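4.2 Reported injuries at Skarna

The drop in injury reports at Skarna is easy to overread. Only 11 of 40 crews filed every month.
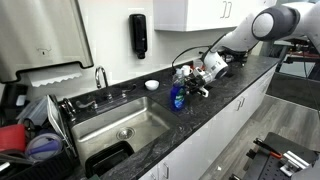

8 min read

Grerkthorpe kept fuller logs - and shows no drop at all. We doubt the safety training explains the gap.

Figure 3. Kitchen counter with sink and robot arm.

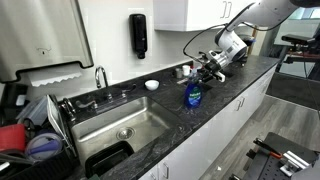

Vol. 11, p. 100

Silence in a log may mean safe work or a lost form. The Khattak audit treats both alike, and we do not accept its August totals.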